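Who Says the Robot Is Safe?

You may have heard people say that robots always follow the rules. Be careful with that one. A robot doesn't know any rules. It follows its program, and people have to make sure the program and the machine are safe.

Some rules for robots are called standards. A standard is a long document that experts agree on. It can say how hard a robot arm may push on a person, or where the stop button has to go. Some standards are law in some places. Others are only good advice – and a company can put "safe" on a box without telling you which kind it used. 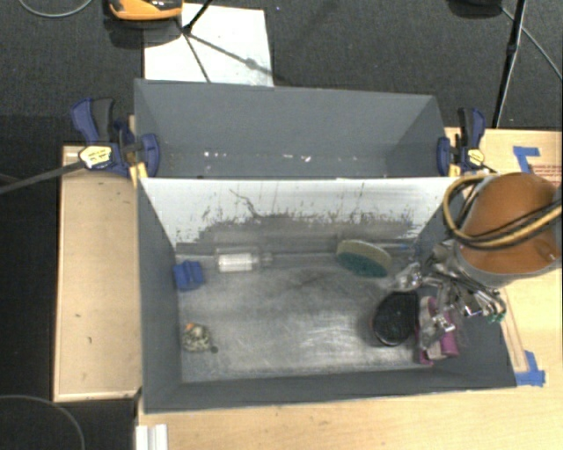 A robot arm reaches into a gray bin. Clamps hold the bins in place.

Good practice also covers small, boring jobs. If a bin slides, the arm may reach for a spot where the bin used to be. So people clamp things down. They should also keep their hands out while the arm is on, even when it is standing still. A robot that looks asleep may just be waiting for its next command.

Colleen Zacharias checks robots for a company called Waltance. She doesn't trust a single good test. "If it works 2 times, I know it worked 2 times," she says. She would like to see 1,000 tries, and she wants the failures written down too.

Does a long list of tests prove that nothing can go wrong? No. Tests only cover what somebody thought of trying. The next time a grown-up tells you a robot is perfectly safe, ask these questions:

Who tested it?
What did they test it with?
What happened when it made a mistake?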